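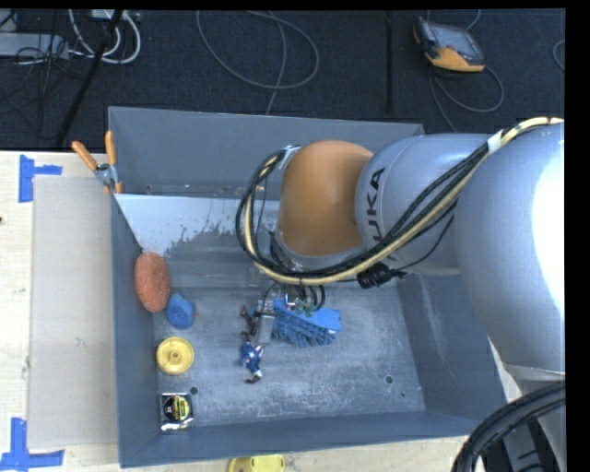 How does a robot learn to pick up something it has never handled before?

Mostly by trying, failing and keeping a record of both. At Milotell, a small research company in Otmont, a robot arm reaches into a bin, closes its gripper on whatever the software picks out, and lifts. Each try is stored with its outcome. The software that chooses the next grasp is trained on those records.

The method is called Stulus. Bülent Kahraman, who leads the project, started it after two years of writing grasping rules by hand.

“We had a rule for boxes and a rule for balls,” he said. “Then somebody would bring in a bath sponge and we were back at the keyboard.”

Stulus doesn't try to name the object. It looks at a camera view of the bin and scores many possible spots and angles for the fingers, then sends the arm to the best one. A toy and a cleaning brush are treated the same way – as surfaces that may or may not hold when squeezed.

The first training set held 3322 grasps on 243 household objects. For the test, the team set aside 28 objects the system had never seen and put them in the bin in mixed groups. It lifted an object on 89 percent of its tries. A try counted only if the object stayed in the gripper until the arm was clear of the bin walls.

Soft things gave it the most trouble. A sponge can look well held and then slide out as the arm rises. Flat packages were hard too, especially close to a wall, where the fingers have little room to open.

Kahraman's group also tried cutting the number of training objects in half while keeping the number of grasps the same. The score dropped. He takes that as a sign that variety matters more than repetition, though he would like to see it repeated on another arm.

That work begins in May with Tomoana, a warehouse operator that has offered bin space and returned goods. The software will stay the same at first. The gripper will be a different model, and Kahraman expects the early numbers to be worse.

“I'd be suspicious if they weren't,” he said.

Contact the editors | Copyright, all rights reserved | Back to top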